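4 Setting Up the Snack Counter

The snack counter is the third play area in the Zurnia pretend café. Set it up after the stove and the sink unit, as it uses the shelf that joins them. You will need the Feletum plate set, the bag of toy doughnuts and the serving mat. The menu cards are packed with the cash register and are covered in section 5.

4.1 Before you start

Wipe the counter top with a damp cloth and let it dry. Toy food that has been stored since last season should be washed first (see 4.4). Check the bag against the packing slip. If a piece is missing, write the set name and the part number on the reply card and send it in with your next order.

CAUTION: Toy food is not suitable for children under 3 years. Throw away any piece that is cracked or has loose paint.

4.2 Laying out the plates

1. Lay the serving mat flat on the counter with the short side toward the back panel.

2. Put the large plates along the front edge, where children can reach them from both sides. Leave a hand's width between plates.

3. Stack the small plates at the left end, next to the napkin box. Do not stack more than six.

4. Keep the cake stand in its box until the shelf has been screwed to the wall. The shelf holds 40 pounds when fixed and should not be loaded before then.

NOTE: Plates in the Feletum set have no feet and will slide on a bare counter. If you are not using the mat, put one of the clear pads from the hardware bag under each plate.

4.3 Putting out the doughnuts

1. Sort the doughnuts by icing color. Each color goes on its own plate at the start of the day. Children will mix them, and there is no need to sort them again until cleanup.

2. Place each doughnut with the iced side facing out so the color can be seen from the front of the counter. The undecorated side is white on the green doughnuts.

3. Start with one doughnut on each plate. Add more once the children have learned the ordering game in section 7. 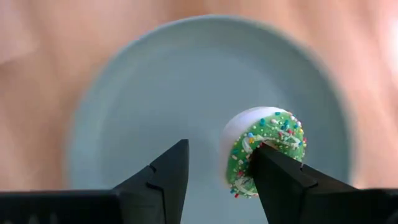 Figure 4-2. Green-iced doughnut on a round plate.

4. Put the spare doughnuts in the drawer under the counter. Close the drawer fully. It has a catch that clicks when it is shut.

If you are using the Onuoha tea set on the same counter, place the cups behind the plates, handles to the right. The teapot does not fit under the shelf and should go on the stove unit.

4.4 Cleaning and storage

Wash the toy food and plates by hand in warm soapy water. Do not put them in a dishwasher and do not soak them for longer than 3 minutes. Rinse, shake off the water and leave the pieces on a towel overnight. Stand the doughnuts on edge so that water can drain from the hole.

CAUTION: Do not use bleach or scouring pads on the icing. Both will dull the color.

Store the plates in the Hundo crate with the dividers in place. The crate is 46 cm long and fits on the lower shelf of the café cart. Doughnuts go back in the mesh bag, never loose in the crate, as they work their way between the dividers and chip the plate rims.

4.5 Replacement parts

Plates are sold singly. Doughnuts are sold in mixed bags only; we cannot supply a single color. Quote the part number from the packing slip when ordering.

Section 4 revised 15 Nov 2019. The drawer catch was added in this revision. Counters supplied before October have a magnet in place of the catch and are otherwise the same.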